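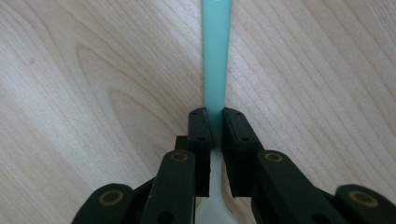
Casimiro Cifuentes wrote in to say his hallway light came on every time the dog rolled over, and could I please put the bit about sensor zones before the bit about lighting rules. Fair enough, Casimiro! I've swapped them. If you printed the old version, chuck it out and use this one.

Print this page | E-mail this page

Setting up your Grallia presence sensors, Section 4: Zones, quiet hours and teaching it your habits

By Nerea Mateos
Updated December

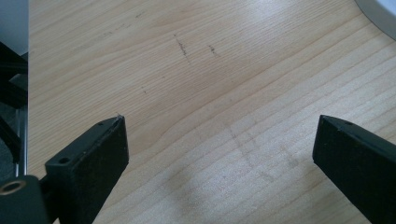
Reading time: 7 minutes

By now you should have the hub plugged in, the app on your phone and at least one sensor paired (that's all in Section 3). If your sensor light is still blinking amber, go back and finish pairing, as none of the menus below will show up until it's solid white.

I set mine up at home before writing any of this, and then did it all over again at my mum's place, which has thicker walls and a lot more curtains. Where the two houses behaved differently I've said so.

Before you start

Walk the room the way you normally would. Go in, put your keys down, sit where you sit. The sensor picks up movement and stillness, so the spots where you stay put matter more than the ones you pass through. I got this wrong the first time and drew a lovely big zone over a bit of carpet I only ever cross on my way to the kettle.

Caution: Don't mount a sensor facing a ceiling fan or a heating vent. Moving air shifts curtains and plants, and the sensor will decide there's someone home.

Drawing your zones

1. Open the app and tap Rooms, then the room you want.

2. Tap Edit zones. You'll get a blank floor plan with the sensor at the top. If the sensor's in a corner, drag it there now. You can do it later, but the zones you've drawn won't move with it and you'll have to start over.

3. Stand where you want the first zone to be and tap Mark here. Wait for the chime. It can take a few breaths to find you, so don't wander off.

4. Drag the edges of the zone out until it covers the whole chair, desk or bench. Leave a little gap between zones that sit side by side - overlapping ones will fight over who gets to switch the lamp.

5. Name the zone something everyone in the house will understand. I called one "N spot" and got asked what it meant by every single person who opened the app.

6. Tap Save. The plan turns from grey to green.

Note: You can have 4 zones to a sensor. If your room needs more, pair a second sensor in the opposite corner and the hub will stitch the two plans together for you.

Setting the sensitivity

Each zone has its own slider that goes up to 100. The factory setting is 80, and for most living rooms I'd leave it alone. Go up to 90 for a reading chair or a desk, where you might sit dead still for a long stretch and don't want to be left in the dark waving your arms. (If you've worked in an office with motion lights you know exactly the wave I mean.)

For pets, don't touch the slider at all. Turn on Ignore low movement instead, under the zone's name. It filters out anything happening near the floor. It won't help with a cat on a bookshelf, sorry. I've got one of those and I've just learned to live with a lamp that has opinions.

Quiet hours

This is my favourite part, so bear with me. During quiet hours the sensors still know you're there but the house responds more softly: lights come on dim, the speaker keeps its mouth shut and the blinds don't budge.

1. From the main screen, tap Home, then Quiet hours.

2. Choose a start and a finish. Mine runs from 9:30 pm to 6 am.

3. Pick the rooms it applies to. Don't forget the hallway! A bright hallway at 3 am wakes you up far better than any alarm.

4. Tap Try it now. The house will act as if it's night for one minute so you can walk around and see how it feels. Do this with the real lights off and the curtains shut or you won't learn much.

Caution: Quiet hours doesn't mute smoke or water alerts, and there's no setting to make it. Please don't go looking for a way around that.

Letting it learn

Once your zones have been running for 7 days, a new button called Suggestions will appear. Tap it and you'll see small cards such as "Turn on the desk lamp when you sit down after dinner?" Each card has three choices: Yes, Not now and Never.

Take your time with these. Never really does mean never, and to bring a card back you need to go into Settings, then Learning, then Cleared cards. If you share the house, go through the cards together. What feels like a kindness to you might feel like being followed around to someone else, and it's worth having that chat before the lights start changing on their own.

If you'd like it to stop learning altogether, go to Settings, then Learning, and switch off Watch for patterns. Your zones and quiet hours will carry on just as before. The patterns it's already picked up are kept on the hub until you tap Forget all.

If something's off

Lights go out while you're in the room: the zone is too small. Redraw it with more room behind the chair, as people lean back.

Lights come on in an empty room: check for a curtain, a fan or a helium balloon. The balloon was at my mum's, after a birthday, and it took us two evenings to work out.

The plan stays grey after saving: the hub has lost its connection. Unplug it, have a cup of tea, plug it back in and save again.

Wall switches still work the whole time, whatever the app says, so guests don't need to know any of this. Section 5 covers voice commands and adding a second hub.

Related items

Section 3: Pairing your first sensor
Section 5: Voice commands and second hubs
Using Pesitz blinds with your hub
Beatrice Chege on sharing a smart home with teenagers
Moving house with your sensors, by Afiq Tarigan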